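Cutting the Car Chase: Nelli Valtonen on the Sound of Harnen

Nelli Valtonen supervised the sound edit on Harnen, the thriller directed by Jolien De Haan. She spoke to us in the afternoon, between two playback sessions for the streaming version, and wanted to start with the tunnel chase in the second reel.

The sequence contains 123 picture cuts. Valtonen said the first problem was engine pitch. Each shot had been driven at whatever speed was safe, so the production recordings jumped up and down at every cut.

"You can't use them in order," she said. "We threw out the onboard tracks for the wide shots and drove the car again on a closed road, holding each gear at a steady speed. Then we drew a pitch curve for the whole chase and fitted the recordings to the curve."

The curve was drawn before the picture was locked. When the edit changed, the team moved its endpoints and left the middle alone where possible. Valtonen considers this faster than cutting shot by shot, though it does mean that some gear changes are heard and never seen.
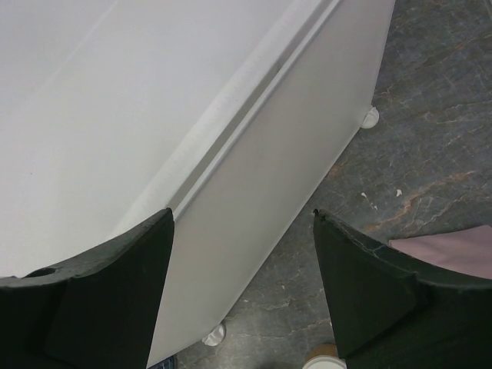

Roxana Iordache disagrees with her on that point, and said so when the tunnel reel was first played in the mixing room: a gear change the audience can't see should be left out, even if the engine then climbs higher than a real one would. Valtonen kept most of them. Two were removed in the final mix.

The tunnel

Reverb was handled in separate layers. The early reflections were tied to the camera position and changed with the cut. The long tail was not, and ran continuously from the tunnel entrance to the exit.

"If the tail changes on every cut, the place falls apart," Valtonen said. "The ear takes the tail as the size of the room. A tunnel should have one size."

She had tried the other method on Procházka, her previous film, where a parking garage was treated shot by shot. It took three passes to smooth out and she was still not satisfied with the result.
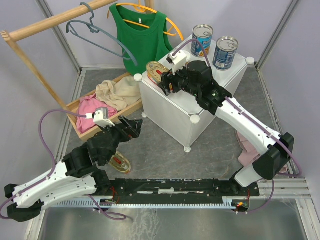

Two arms on one rail, the left with a camera module on its wrist.

The session for Harnen held 3,067 effects clips at its largest, before the team began combining layers. Tires were kept apart from engines until the last day. Dialogue was mostly replaced in the chase, with the exception of the radio calls, which Chathurika Navaratnam cleaned up from the original recordings.

"The radio calls were already narrow in frequency, so the noise sat outside what we needed," Valtonen said. "Replacing them would have cost us a day and they'd have sounded worse."
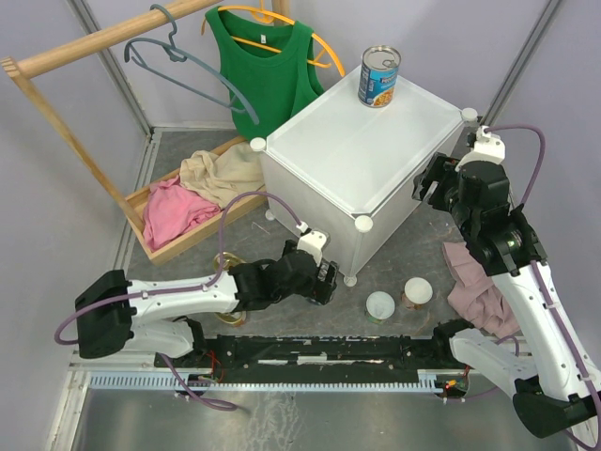 Music and level

Shanti Goel's score enters late, after the second collision. Valtonen had asked for the low strings to stay clear of the engine's main frequency, and Goel moved the part up an octave for the first half of the cue. In the second half the engine drops instead.

The theater mix allowed up to 2 decibels of extra level on the final impact. For streaming this was taken back out, and the half second of near silence before the impact was made slightly longer.

Valtonen's next film is Vinton, a courtroom drama with almost no exterior scenes. She has asked for room tone from every location in July, before the sets are changed.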